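Dark Paint Colors: Your Questions, Our Answers

Last updated 20 Oct 2018

We get so many friendly emails and phone calls about going dark on a wall that we finally sat down and wrote out our usual answers. If yours isn't covered, please do call the shop or stop by the counter and ask for Brian Langat, who has talked more people into a navy dining room than anyone I know.

Will a dark color make my room feel smaller?

Sometimes, a little, and you may find you don't mind one bit! Small rooms often look lovely in a deep color, especially powder rooms and dens where you want to feel tucked in. What tends to bother people more is a bright white ceiling over four dark walls, where the line between them is very sharp. Try carrying the wall color up over the trim, or ask us to mix you a softer white for the ceiling.

How many coats should I plan on?

Two coats over a tinted primer is our standard advice. Over a plain white primer you will almost surely need three, and with the reds it can be four (I'm sorry, reds are just like that). The gray primer costs the same as the white one, so please ask for it.

Do you have a blue that isn't too blue?

We do, and it's the one we are asked for most. Our two dark blues are Skencombe and Galley. Galley is the brighter one, a proper navy with a bit of cheer in it, and Skencombe leans toward gray.
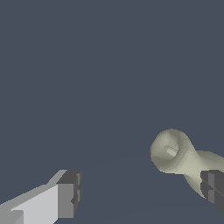 Choosing between them mostly comes down to the light you have and what else is going into the room. North-facing rooms bring out the gray in any paint, so Galley is usually the safer pick there, while a sunny room can take Skencombe very happily. If you like the kind of dark slate blue you see behind the pale gray here, with just a touch of gray in it and no pattern or texture to break it up, start with a sample of Skencombe and live with it for a few days. A light gray next to a blue like that looks very crisp, and we often suggest one for doors and shelves when a customer finds white too stark.

Can I get a sample before I buy?

Yes, please do! Sample pots are available in all 90 of our colors. Paint a big piece of poster board, leave a bare border around the edge, and move it from wall to wall. Look at it at breakfast and again with the lamps on. We don't accept returns on mixed paint, and I would so much rather sell you three little pots than one sad gallon.

Which finish hides fingerprints best?

Dark paint shows every touch in a dead flat finish, I'm afraid. In a hallway, or anywhere children go by with jam on their hands, our eggshell is the better choice and wipes down nicely with a damp cloth. Save the flat for bedrooms and for ceilings.

My wall looks streaky. What did I do wrong?

Probably nothing terrible. Wait until the paint has fully dried, then look again in daylight. Streaks usually come from going back over paint that has begun to set. Work in sections, keep a wet edge, and load your roller more generously than feels right. Amirhossein Fallahi teaches our rolling class every April, and he is very patient with beginners.

Can you match a color from another brand?

Usually, yes. Bring in a chip or a painted piece at least as big as a quarter. Fabric is harder, but we will give it a try.

Do you ship?

We ship sample pots only. Gallons are for pickup at our Thiele store, and we hold orders at the counter for 22 days.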